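Tostcombe College
Early Years Practice, Level 3
Unit 2 handout: Setting up and resourcing the home corner
Tutor: Inès Lemaire. Revised February 2018

What this session covers

The play kitchen is the part of the home corner that gets most use and least planning. We will look at what goes on it, how much to put out, and what you should be writing down when you observe children using it. Bring your placement diary.

Choosing the unit

Most settings buy a one-piece unit with a hob, sink and oven. Check the worktop height against the children who will use it. A printed hob is easier to wipe than one with raised rings, but it gives the children less to do with their hands. Knobs that turn are worth paying for if the budget allows. If the knobs are only printed, watch what children do with them – many will still "turn" them and make the click themselves. Record this as symbolic play.

Real items and toy items

Mix the two. Small metal pans from a kitchen shop have weight and make a noise on the worktop, which plastic ones do not. Cloths and towels should be real. Food is usually plastic, and should include things the children eat at home. Ask families. Knives should be toy ones, kept with the food so that cutting and serving happen in the same place.

How much to put out

Start with less than you think. One pan, one cloth, one or two foods and a utensil will support a longer episode of play than a full crate tipped on the floor. Add items when the children ask for them or start using something else as a stand-in.

Cleaning

Wipe hard surfaces at the end of each session and dry them, or they will streak. Cloths go in the wash with the dressing-up clothes. Metal pans are checked for sharp rims and loose handles every half term.

Reading

Yeo, chapter on domestic play (library copy, short loan)
Han and Pyo, pages 165 onwards, on props and talk

Task for next week

Write up one observation of play at a kitchen unit, 500 words at most. State which props were real and which were toys. Use initials only for the children. Hand in to Chang-ho Han if I am on placement visits.
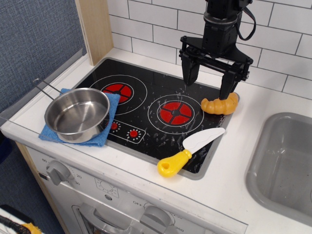

Fig. 1. Play kitchen hob with metal pan, blue cloth, toy knife and plastic croissant.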